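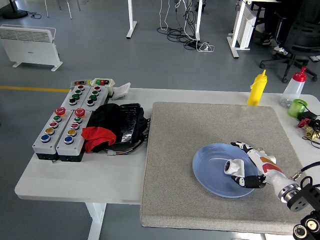
Can a councillor vote on something they've already spoken out about?

Hi all, I'm in Stutmont and our council votes in November on closing the Flarnside footbridge. One councillor told a street meeting she'd made up her mind -- can she still vote? I've got 193 signatures on a petition and don't want it wasted!

2 answers

Usually yes. Having an opinion is fine, that's politics. A money or property interest is a different story, and she'd have to declare it and probably leave the room. Ask the clerk for the code of conduct.

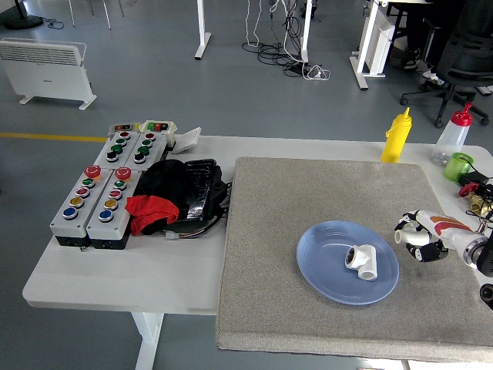

Staltulum Local Democracy Help Team

Second answer

Our lot had 12 councillors and 11 of them had picked a side before the meeting lol. Didn't change a thing. Get your petition in early though, ours missed the agenda and I'm still cranky about it -- check the cut-off on your council's website.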